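### 4.2 Surface condition and consumables

The draft practice circulated by Elitz applies to bench cells in which two arms handle pens, markers and similar drawing supplies. It asks that the work surface be inspected before each block of 200 trials and that any change in its condition be entered in the session log.

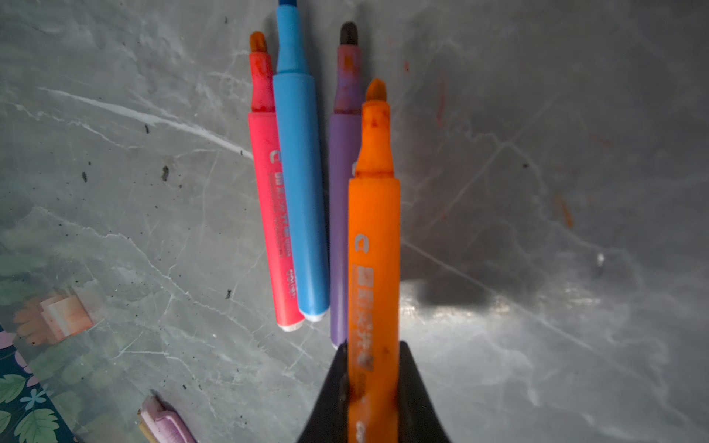
Clause 3 of the draft treats residue as a property of the cell and requires that it be recorded at the same level of detail as lighting. Uncapped felt tips leave colour on whatever they touch. In Figure 1 the neck of the red marker is heavily stained, and a thin red streak and an orange smear remain on the marble-patterned tabletop. Under the Stollov checklist, marks of this kind are logged by colour and approximate position, and worn lettering on a barrel is noted separately.

Of the 354 log entries reviewed, 18 gave no surface condition at all. These were retained in the analysis but flagged. 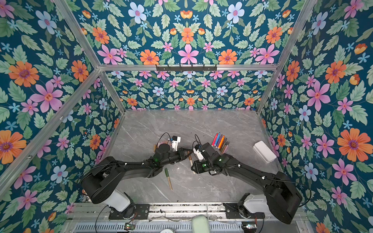

The draft further recommends that both arms be returned to a neutral posture before an operator reaches into the cell, and that spare supplies be kept within the recorded layout.

**Figure 1.** Marker handling at the bench cell.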